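Arketti Support — customer tickets
Ticket subject: Desk lamp becomes dim by itself and flickers, also question about paper under it
Opened: June 6, 2022
Category: Lighting, small lamps
Product: Plasuvia desk lamp, white
Status: Closed

What happens

Good morning. I bought the lamp in March from your shop and I was content with it until two weeks ago. Now it does the following. I switch it on in the evening and the light is normal. After a while the light becomes weaker, as if somebody has chosen a lower level, and then it flickers quickly for some seconds. Sometimes it returns to full light without my help. Sometimes it goes out and I must touch the control again.

I measured with the kitchen timer on one evening and the first flicker came after 18 minutes. The next evening it came almost immediately, so I do not think the time has a meaning, but I write it because your form asks for it.

The lamp does not smell and the shade does not become hot. It is pleasantly warm at most. There is no noise from it.

How the desk is arranged

The form also asks where the lamp is used. It is on my work table in the study room of Fothergill House, where I rent. The table top is white and it marks very easily, therefore I cover it with a large sheet of brown paper from a roll. I change the sheet when it has too many stains. On the paper I have the laptop, the mouse with its pad, and the lamp on the opposite side from the mouse. The table is 71 centimetres high and it does not shake.

I explain the paper because a neighbour told me that a lamp should never stand on paper. I would like to know if this is true for your lamp, and if the paper can be the cause of the flicker.

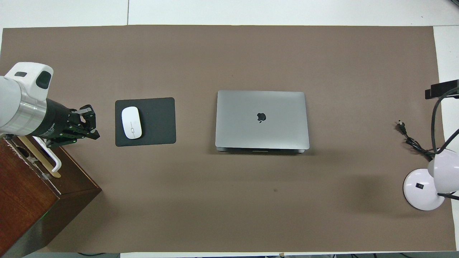 What I have tried already

I cleaned the base with a dry cloth, underneath also. There was a little dust but nothing more.

I changed the wall socket. Before, the lamp was in an extension strip together with the laptop charger and a small fan. Now it goes directly into the wall. The flicker became less for one day and then it was the same as before.

I took away the mouse for one evening. My idea was that the wireless signal disturbs the lamp. It made no difference, and I could not work well, so I put it back.

I put the lamp directly on the white table top, without paper. It flickered there also. I was almost glad, because I like the paper.

I did not open the lamp and I did not use any tool on it.

What I ask from you

Please tell me if I can repair this myself or if I must send it. I have the receipt, but I do not have the original box any more. It went away with the old cardboard.

Reply from Arketti Support

Thank you for such a full report, it saves us a good many questions.

The paper first. The base of this lamp stays cool in use, so a single flat sheet under it will do no harm. Please keep the sheet flat where the lamp stands, and don't let any loose corner rise up and touch the shade. If the sheet has creases, smooth them before you put the lamp down, as the base should stand level.

You have already ruled out the mouse, the extension strip and the table, which leaves the cable, the joint at the head and the control. Could you please do these checks in order and write down the result after each one?

Check A. Switch the lamp on. Leave the shade as it is and move the cable gently close to the base, first to one side and then to the other. Does the light change?

Check B. Leave the cable alone. Hold the base still and move the shade slowly, down and up again. Does the light change?

Check C. Unplug the lamp. Lay the full length of the cable out on the table and look along it for a flat place, a cut or a sharp bend. Look at the plug too.

Check D. Leave the lamp unplugged for 24 hours, then use it as normal for an evening.

Please don't pull on the cable in any of these, and stop at once if you see a spark or notice a smell.

Results from me, first part

Check A. I moved the cable a little to the left and nothing happened. I moved it to the right and the light became weak at once. When I released it, the light came back. I repeated it several times and it was always the same. I think we have found something, but I continued with the other checks as you asked.

Check B. With the shade I saw no change in any position. It moves a bit more heavily than when it was new, but it stays where I leave it.

I must add one thing to this. The back of the table is close to the wall, and when I want the light nearer to the laptop I turn the whole lamp on its base and do not bend the shade. It is a habit from my old lamp. So the cable was bent again and again to the same side, and I believe also pressed against the wall. I did not think about this before I did check A.

Results from me, second part

Check C. The plug is out and the cable is on the paper, with the shade turned down. I followed the cable with my fingers from the plug to the lamp. The part near the plug is good. It wants to stay in a small coil, because I kept it rolled up when the lamp was near the socket, but I feel no cut there. In the long curve it is also smooth. Only directly at the back of the base there is a short place which is softer than the rest. From outside it looks normal, you find it only with the fingers.

The wooden box on the same table does not belong to the lamp. I keep in it the things I do not want to roll across the paper, like the long white handle with the brass-coloured strip. I mention it so that you do not look for it in your parts list.
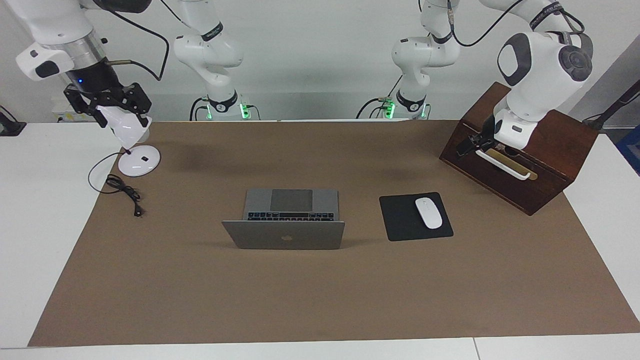

Phyllis Hartley: I had the same soft place in the cable of mine, also right at the back of the base, and also from turning the lamp round all the time. Please don't wrap tape on it and carry on. I did that, and it only hid the problem until the light went out completely. I had mine exchanged in the Flarnach shop and they didn't want the original box, only the receipt. As for the coil, if you lay the cable straight on a warm window sill for an afternoon it relaxes by itself.

Reply from me

Thank you, Phyllis. I had the tape already in my hand, so your message came at the right moment. I will leave it in the drawer. I will try the window sill with the next cable, not with this one.

For Arketti: I have not done check D, because after check A it seems to me not necessary, and I would prefer not to plug it in again. Please tell me if you still need it.

Reply from Arketti Support

No need for check D. Please leave the lamp unplugged. What you felt is a worn place inside the cable where it enters the base. The cable can't be changed at home on this model, so we will exchange the whole lamp under the guarantee.

You can send it in any strong box with some crumpled paper round the shade — your old brown sheets would do very well. Fold the shade down first, tie the cable loosely, and put a copy of the receipt inside. Or take it to the Flarnach shop, as Phyllis did, if that is nearer for you.

With the new lamp, please leave at least a hand's width between the base and the wall, and use the shade to direct the light. If you need to turn the base, lift the cable round with it so that it follows in a wide curve.

Reply from me

I went to Flarnach by bus and the exchange took 2 minutes, plus the waiting. The lady at the desk moved the cable one time, saw the light go weak, and brought a new one.

I have now pulled the table away from the wall. It costs me a bit of the room, but the chair still fits. I put down a fresh sheet of paper at the same time and the lamp stands flat on it. It has been on for several evenings without flicker.

One small question remains and it is not about the lamp. When the mouse goes off its pad and onto the brown paper, the pointer sometimes jumps. Is this something for you or must I open another ticket?

Reply from Arketti Support

We don't sell mice, I'm afraid, so another ticket would only come back to the same desk. Try wiping the underside of the mouse, and if it still jumps, keep it on the pad. I am glad the lamp is behaving. I will close this one now, and you can reopen it by replying if the flicker returns.

Ticket closed by Arketti Support. Reason: item exchanged.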